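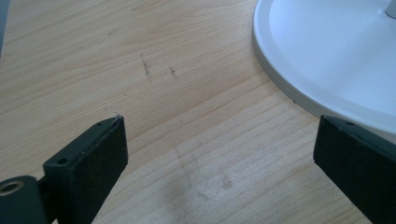 Mahtab Bagheri trouve que ma liste de mars était bien trop longue, qu'on ne fait pas le tour d'un salon de thé comme on inspecte un sous-marin, et qu'il manquait quand même le plus bête : regarder derrière le frigo. Bon. Elle a raison pour le frigo. Pour la longueur, j'ai un peu coupé, mais je préviens, il en reste !

Contrôle avant réouverture, salon Mallik
Tour fait le 12 avril 2018, le matin, salle fermée au public
Légende : OK = rien à faire / À REVOIR = ça peut attendre la semaine prochaine / NON = on n'ouvre pas tant que ce n'est pas réglé

Je remets mes commentaires sous chaque ligne, comme la dernière fois, vu que plusieurs d'entre vous m'ont dit que c'était la seule partie qu'ils lisaient (merci, ça fait plaisir pour les cases).

Électricité

Tableau accessible, rien d'entreposé devant : OK
Les cartons de gobelets sont enfin partis à la cave. Il y en avait jusqu'à la poignée.

Bouton test du différentiel : OK
Il a sauté tout de suite. Pensez à prévenir la personne qui est en train d'encaisser avant d'appuyer, je dis ça pour moi.

Étiquettes des disjoncteurs lisibles : À REVOIR
« Cuisine 1 » et « cuisine 2 », d'accord, mais « divers » ? J'ai passé un bon moment à couper « divers » pour voir ce qui s'éteignait. C'est la vitrine, et l'applique du couloir. Je refais l'étiquette ce week-end.

Rallonges et multiprises : NON
Celle-là, c'est la grosse ligne du jour. La multiprise Filodura derrière le comptoir est donnée pour 3 000 watts, c'est écrit dessous, en tout petit. La bouilloire en prend déjà 2 000 toute seule, et quelqu'un avait ajouté le grille-pain ET le gaufrier. Le plastique avait jauni autour d'une des fiches. Je l'ai débranchée, coupé le câble et jetée, pour que personne ne la repêche dans la poubelle en se disant qu'elle peut encore servir. La bouilloire va maintenant directement au mur. Le gaufrier attendra qu'on tire une ligne.

Câbles qui traversent le passage : OK
Plus rien au sol entre le comptoir et la porte de la réserve. Le câble de l'enceinte longe la plinthe, ce n'est pas très joli mais ça tient.

Eau et chaleur

Chauffe-eau Mussa, groupe de sécurité manœuvré : OK
Un quart de tour, ça coule, on referme, ça ne goutte plus. À refaire tous les mois, et je le note au crayon sur la porte du placard parce que le carnet, on le perd.

Machine à café Droretti, soupape et joints : À REVOIR
Elle chauffe bien, la pression monte normalement, rien ne fuit du côté du groupe. Par contre la buse vapeur est dure à fermer, il faut insister, et c'est exactement comme ça qu'on se brûle un jour de presse. J'ai appelé le réparateur : 240 euros pour la révision complète, buse comprise. J'ai dit oui. En attendant on se sert d'un torchon sec plié pour la tourner, pas de la main nue, et pas du torchon mouillé qui traîne sur l'évier.

Grilles de ventilation dégagées, arrière du frigo compris : À REVOIR
Voilà, Mahtab, j'ai regardé. Je ne raconterai pas ce que j'ai trouvé. L'aspirateur est passé, mais il faut encore écarter le meuble du mur, il chauffe trop d'un côté. Je ne le déplace pas toute seule.

Incendie et sortie

Extincteur du couloir : OK
Aiguille dans le vert, goupille en place, plomb intact, étiquette à jour.

Couverture anti-feu en cuisine : OK
Accrochée à hauteur d'épaule, à côté de la porte. Elle était AU-DESSUS des plaques avant, allez donc l'attraper quand ça flambe en dessous !

Porte de secours : OK
Elle s'ouvre d'une poussée, sans clé. La poubelle jaune était encore devant côté cour, je l'ai décalée et je la décalerai sans doute encore demain.

Bloc lumineux de sortie : À REVOIR
Il s'allume quand on coupe le courant mais il faiblit assez vite. Batterie à commander.

Salle et mobilier

Plateaux des tables, échardes et arêtes : OK
Passez la paume à plat sur le bois, dans les deux sens, puis le bord avec un vieux collant enfilé sur la main. Si ça accroche, on ponce léger. Le bois clair marque plus vite au thé mais au moins on voit tout de suite ce qui cloche, alors que sur du foncé on découvre les échardes avec la manche d'un client.

Pieds et vis serrés : À REVOIR
La table près de la fenêtre danse encore. J'ai resserré, elle danse moins. Je soupçonne le carrelage.

Chaises, assise et dossier : OK
Je m'assois sur toutes et je me balance un peu. Oui, j'ai l'air maligne. 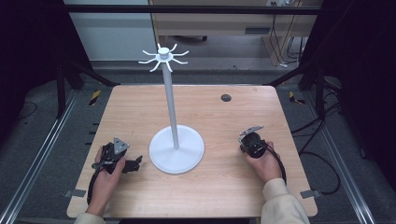
Rubrique : Vaisselle et petits rangements

Porte-tasses, stabilité : OK avec consigne
Un pied rond et plat, une tige fine et tout le poids en haut, forcément ça demande un peu d'attention. On remplit les crochets en alternant, un d'un côté, un en face. Mon essai à moi : tout charger du même côté (avec des tasses déjà fêlées !) et pousser doucement du doigt. Et on le pose loin du bord de la table, surtout les jours où il y a des petits.

Pointes des crochets : OK
Passer le doigt au bout de chacun, c'est là que la peinture s'en va en premier sur ce genre d'objet.

Tasses et soucoupes ébréchées écartées : À REVOIR
J'en ai sorti deux, dont la bleue que tout le monde aime. Elle finira en pot à crayons, ne pleurez pas.

Étagère haute, rien de lourd au-dessus de la tête : NON, puis OK
La grande théière en fonte y était revenue toute seule, à croire. Redescendue près du sol. J'ai donc barré le NON.

Couteaux rangés lame protégée : OK
Le tiroir du milieu, et seulement celui-là.

Commentaires

Mahtab Bagheri
Merci pour le frigo ! Pour la multiprise, tu devrais mettre un mot sur le mur au-dessus de la prise de la bouilloire, sinon quelqu'un va en rapporter une de chez lui dans les quinze jours. Et tu n'as pas mis la trousse de secours ?

Ma réponse
Oups, la trousse. Je viens d'aller voir : compresses OK, pansements presque finis, gel pour les brûlures périmé. Donc À REVOIR, et je passe à la pharmacie ce soir. Le mot sur le mur est scotché.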